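Stop Building the Arm First

25 Jun 2019

Most two-armed robots built in shared workshops are started in the wrong place. The builder picks an arm, spends a winter getting it to move smoothly, bolts on a second arm, and only then asks what the pair is supposed to do. By that time the budget is gone and the answer has to fit whatever was bought. I have done this myself, and I have watched other people do it at the Camon workshop, where I rent a bench. My argument is that the task, the furniture and the hand should be fixed before anyone spends money above the wrist.

Our current build is called Condport. It has two arms, two multi-fingered hands and a camera at the head, and it is meant to move light household objects between open shelves and a carrying basket. The scope was written down in February, before a single motor was ordered, and it has been changed once. A modest scope is easy to mock. It is also the only reason there are test results to write about.

The furniture came first. A square-compartment cubby unit is a harder target than a table. On a table the hand can approach from almost any direction above the surface. In a cubby, the panels on both sides and the board overhead remove most of those approaches, and a fully closed hand needs clearance that an open one may not have. The usable entry is a cone pointing out of the front of the compartment, and it gets narrower the further back the object sits. An arm with a generous reach on paper can have very few elbow positions that put the wrist inside that cone.

We found this out with cardboard. Before choosing link lengths, we taped a mock forearm to a broom handle and tried to get it into each compartment from a fixed shoulder point. Two of the candidate layouts failed on the lower row without any electronics being involved. Cost of that test: one afternoon. The same finding made with machined parts would have meant new brackets, new cable lengths and another round of calibration.
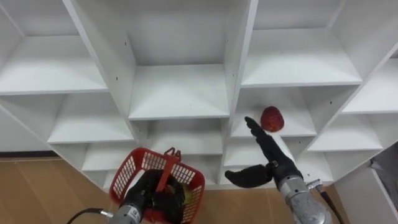
The second point concerns the idle arm. In simulation the arm that isn't reaching is usually parked out of the way. In a fetch task it is holding something, and what it holds has volume. A basket hung from one hand in front of a shelf covers part of the bottom row, both for the other arm and for a camera mounted above. Our first planner treated the basket as a point at the wrist. It produced tidy paths that passed straight through the basket wall. Modeling the basket as a box with a margin on every side fixed the collisions and made about a third of the lower targets unreachable until the holding arm learned to move aside.

This is where I part ways with the common advice to get one arm working perfectly before adding the other. One arm working alone solves a different problem. Its joint limits, its cable routing and its rest position are all tuned for an empty workspace. Add a second arm and each of those choices has to be reopened. Two mediocre arms that share the space from the first week will teach you more about the final machine.

Then there is sight. White shelving is a poor subject for depth sensing. Smooth pale panels give a stereo matcher little to work with, and soft shadows in the corners get read as edges. A brightly colored object on a white board is easy to segment, and I would recommend starting with one, provided that the result is reported as what it is. Finding a red apple on a white shelf says very little about finding a white mug on the same shelf. We logged 542 reach attempts this spring, and the large majority used high-contrast objects. Any success rate taken from that log applies to high-contrast objects and nothing else.

The pointing stage deserves more attention than it gets. Before we allow a grasp, the hand extends its index finger toward the target and stops short. The gap between fingertip and object can be measured with a ruler. That single number combines camera calibration, joint error and flex in the mount, and it exposes a bad hand-eye transform faster than any plot. Groups that skip straight to grasping tend to hide the same error behind a wide finger opening, where it stays until the first narrow compartment.

Cables are the dull part. Every external cable on a forearm is an additional joint limit that the software doesn't know about. On Condport, the route from wrist to base was redone seven times, and each version altered the range of motion slightly. The collision model now includes a crude tube around each cable. It is ugly and conservative, and it has prevented more damage than the force limits have.

The strongest objection to all this is that a machine designed around one shelf will be good at one shelf. I accept that. A workshop build has a small budget and irregular hours, and general-purpose hardware mostly becomes unfinished hardware under those conditions. The previous project at our bench, Hrubý, was designed to do anything in a kitchen. It spent two years as an arm that could wave. Its shoulder bearings are now in Condport, and they are the only part of it still in use.

The next change is a taller shelf with shallower compartments, which should test whether the entry-cone calculation carries over. The cardboard for it is already cut.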